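Visit report: Plikari packing hall, benches and small-parts storage

The second half of the tour covered the packing hall, reached from the goods-in door by a short corridor with a painted walkway. Hortensia Huaranga, who runs the hall for Plikari, met the group at the first bench and kept the talk to layout, heights and lighting. Questions about pricing were deferred to the supplier, Golob.

The benches follow a two-level pattern. Tall open containers go on the main top, within reach of the packer. Small boxed items go on the lower shelf alongside, where they can be seen from above without moving anything on the top. Flat cardboard is kept on the same lower level, toward one end. Hall practice is to place boxes in rows and leave a gap between them, though the spacing is judged by eye and no template is used.
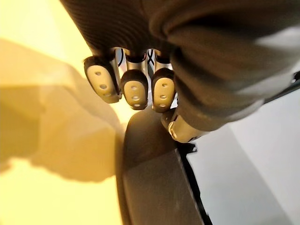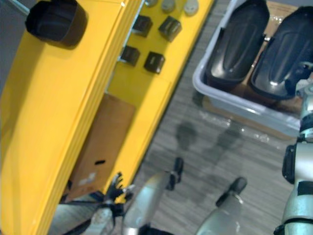

Hokgate, April

The yellow finish was the subject of some discussion. Huaranga's view is that dark packaging is easier to pick out against it than against the gray tops used in the old hall. Hrvoje Spahić asked whether the color shows wear. It does, mainly at the corners, and tops are replaced after almost five years. Replacement takes one shift per bench, including re-leveling.

The ridged edge on the main top was specified separately. According to the bench schedule handed out at the start, the edge section is ordered by length and can be changed without removing the top. Cleaning is the drawback – dust collects in the grooves, and a cloth alone does not lift it. The hall uses a stiff nylon brush at the end of each shift, working away from the shelf so that debris does not fall onto stock.

Lighting is overhead only. The lower shelf is partly in the shadow of the main top, and labels on dark boxes are hard to read there. Phúc Đặng suggested a strip light under the top. Plikari tested one on 2 benches last winter and removed both after complaints of glare off glossy cartons. A diffused version is on order from Wastent.

Stock on the shelf is checked 3 times per shift against a paper card. Lumturie Papadopoulos asked for a copy of the card, and it will be circulated with the bench schedule.

Open points for our own hall: shelf depth, brush type, and whether flat cardboard should stay at bench level or go back to a floor rack. Valbona Berisha has the measurements.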